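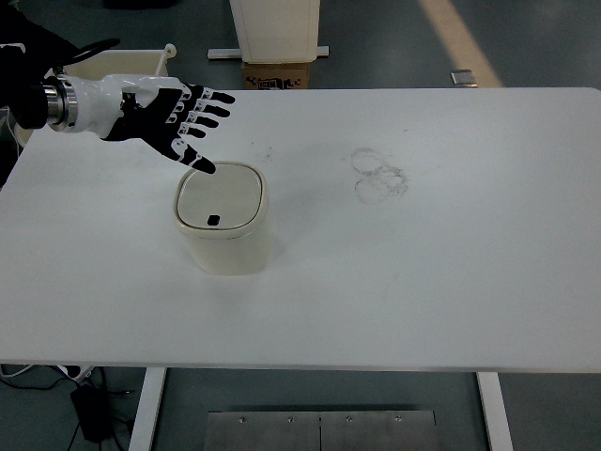

Progress report on the shared workroom, to the Lobo fund

Dear Olga,

Thank you for your patience with us over the summer. I promised you a proper account of how the workroom money has been spent, and I'm happy to say there is a good deal to tell – more than I expected when we spoke on the telephone in the spring.

What has been done

The big clear-out is finished. Tülin Değirmenci and Sérgio Antunes went through the cupboards shelf by shelf, and whatever had a home went back to it. The old paper files went to the Herker store, where they ought to have been years ago, and the broken chairs went to the tip in two trips. Jozef De Haan has relabelled the drawers in large clear letters, so that people who only come in now and then can find the tape and the scissors without having to ask.

We have also settled the question of rubbish, which took up far more of our meetings than you might think. The tall bins by the door were always full of half-drunk coffee and were a misery to empty, so we now have small lidded ones that stand on the tables where people are sitting. They are easy to carry to the sink for a wipe, and so far everyone seems to like them.
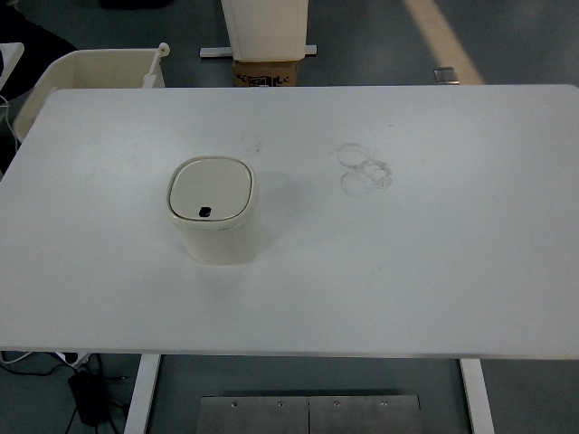

Cleaning is the part of the plan where we are still behind, and I would rather tell you so plainly. The floors and windows are done every week under the arrangement with Miria, and done very nicely too, but the tabletops were left out of the agreement and have fallen to whoever remembers. The white surface is lovely and bright to work at, though it shows everything, and there are grey rings to the right of the little cream bin that look very much like the work of our mugs. Belmiro Sampaio has asked for coasters, and I have asked for a tabletop wipe to be added to the weekly round.

Money

Of the 2000 euros you granted us, most has gone on shelving, the bins and the first months of cleaning. Belmiro is keeping the receipts together and will send you copies with the final accounts. We have not needed to touch the sum set aside for repairs, and with your agreement we should like to spend part of it on better lamps for the darker end of the room.

Still to do

The coasters, the lamps, and a shelf for coats. Tülin would also like a proper noticeboard, and is asking at Nukden whether they have one going spare. I hope to have all of this behind us by November, when I'll write again – and do please come and see the room before then if you are passing, as the kettle is always on.

With warm regards from all of us in the workroom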